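# About us

Hi, I'm Montserrat Peñalver, and I run Romlow, a small school of church singing. We teach chant, psalm tones, hymn playing for nervous pianists, and a fair bit of what I'd call "how to survive Holy Week with four altos and a cold." If you've landed here from your parish bulletin, welcome! If you've landed here looking for opera lessons, you're welcome too, but you may be a little disappointed.

I started teaching because I was a bad cantor. I was nineteen, the regular one had moved away, and I was handed a binder after Mass and told I'd be fine. I wasn't. I started the responsorial psalm so high that the whole congregation dropped out by the second line, and an old man in the third pew looked at me with such pity that I can still see his face. I went home and looked for someone to teach me and found plenty of people who could teach me to sing, and no one close by who could tell me what a psalm tone was or where to breathe in one.

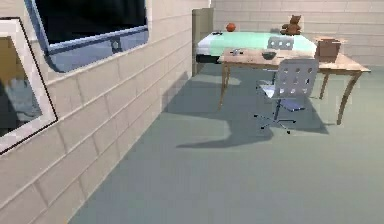
So I learned it piecemeal, from a Benedictine sister who let me sit in on Vespers for most of a year, and later from a choirmaster in Prundedska who taught everything from the text outward. Say it first, he'd tell us. Say it again like you mean it. Then put one note on it, and only then the rest of the notes. I still teach that way, and I've stolen his habit of tapping the music stand with a pencil (sorry, everybody).

## What we do

The heart of the school is the Nustema course, which is our name for the beginner year. It's for people who sing at church already, or who've just been asked to, and who don't read music or read it only on good days. We cover the simple Mass settings, the eight psalm tones, the seasonal Marian antiphons, and enough square notation that a page of chant stops looking like spilled pepper. Groups are never bigger than 23, and most are a lot smaller.

After that there's Liem, the Friday-clothes-not-required evening group, where we sing Compline together and then talk about what went wrong. It's my favorite thing we do. People come straight from work, some of them with a sandwich still in hand, and by the time we get to the Nunc dimittis the room has gone quiet in a way I don't know how to teach.

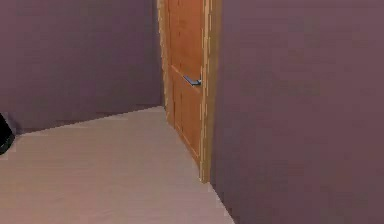
*A wooden door between purple walls.*

We also go out to parishes. A visit is usually one long Saturday-style workshop – coffee, warm-ups, more coffee, and then real work on whatever you have coming up. I'd much rather help you sing your own Palm Sunday well than drop in some fancy motet that you'll never touch again. Bring the hymnal you use, even if you hate it. Especially if you hate it!

## What we believe about all this

I get asked whether we're a "traditional" outfit or a "modern" one, and my answer tends to annoy both camps. We teach Latin chant because it's beautiful and it's ours. We teach English chant because people pray in English. We use the organ when there is one, and I've also led a perfectly decent Gloria in a school gym with a pitch pipe. What I care about is that the singing belongs to the prayer, and that the folks in the pews get to join in when it's their turn. 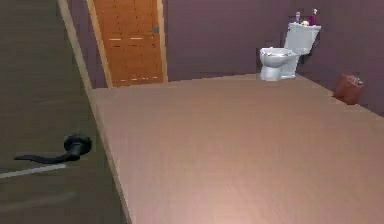 *Door handle and open floor.*

I'm a practicing Catholic, and so are most of our students, but we've had Episcopalians, Lutherans and one very cheerful Methodist who now chants better than I do. You don't have to sign anything or explain yourself.

## Money and practical stuff

The Nustema course costs $505 for the year, music included. Liem evenings are free, with a basket by the way out if you feel like it. For parish workshops I ask for $100 toward travel and whatever your music budget can stand. If the fee for the course is a problem, write to me and we'll sort it out, and I won't ask for paperwork.

New beginner groups start in January. Evening classes run from 7 to 8:30, and I do try to finish on time, although the Easter Exsultet class has never once managed it.

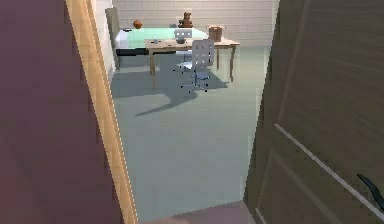
*Looking through the open doorway.*

You don't need to audition. I'll ask you to sing a scale on the first night so I know where to seat you, and you're allowed to giggle through it. Wear something you can breathe in and bring a pencil, because I'll want mine back.

Use the contact form to write to me. I answer everything myself, usually at night, slowest in Lent.

– Montserrat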